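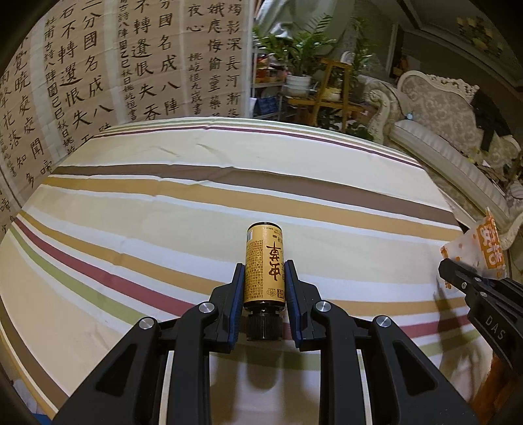
Monday, August 28, 2023

Handheld pair, pads and pivots. Mizanur had the left unit, I had the right.

Left unit was dropping things on twist. Pulled the blue pads off both jaws. The ribs were packed with lint on one side and the adhesive had let go at the tip. Cleaned the jaw faces with alcohol, let them dry for 15 minutes, fitted new pads from the Salla bag. Ribs need to run the same way on both sides – last time one went on backward and we lost an afternoon to it.

Pivot pins: all snug except the outer one on the left arm, which had side play. Took it out, wiped it, put it back with a new clip. Play is gone by feel. Did not grease. The dry lube from Irnwood is finished, so Andor is ordering more.

Right unit: one jaw screw had backed out half a turn. Threadlock, retightened, marked with paint pen. Check it again after 9 sessions.

Zeroed the opening on both with the jaws fully shut. Left reads 3000 closed, same as before the pads, so no change to the config file. Right was off by 41 counts. Saved the new offset and wrote it on the tape inside the case lid.

For grip checks use the small round bottles and a soft packet, one of each per unit. Bottle by the label, cap toward you, lift, tilt both ways, put down. The packet shows up a weak spring sooner than the bottle does.

Still to do: second set of pads for the spare, strain relief on the right cable. Full strip-down in October.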